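duritia-ground: open-field traversability for small rovers

Hi! I wrote this because I got tired of tuning Kellow's costmap by hand every time we drove on dirt. It takes the forward camera stream, finds the horizon, masks out the rover's own body, and hands the planner a cost grid for whatever ground is left. It runs on our rover, Cleseck, and it should run on yours if you can live with my config files.

Open ground sounds easy, and for the planner it mostly is. Perception is where I lost my August. Flat sand gives the feature tracker very little to hold on to, so I lean on the skyline for heading and only trust the ground texture close in.

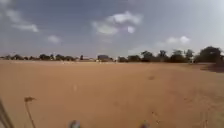
The horizon fit runs first, on a downscaled copy, and it's cheap. If it fails for 31 frames in a row the node stops publishing and the planner brakes. You can raise that number in horizon.yaml - I wouldn't.

Setup

Build it in your Kellow workspace, then run make_mask once with your camera mounted. Redo the mask if you so much as bump the bracket! A stale mask marks your own front end as an obstacle and the rover will sit there forever.

Data

The sample set, Xiao, has nearly 900 frames. I labeled clods, ruts and shade as separate classes (shade kept getting scored as a hole, ugh). Sky is one class, glare and storm clouds included.

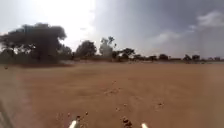
Xiao sample: clods close in, disturbed soil farther out, mixed sky.

Known problems

Bright cloud behind a tree eats the edge of the canopy and can pull the horizon line off. Pebbles come and go between frames, so I drop any blob under 50 pixels. Thin dry stalks still trigger the brake sometimes, sorry.

Last updated 2/8/21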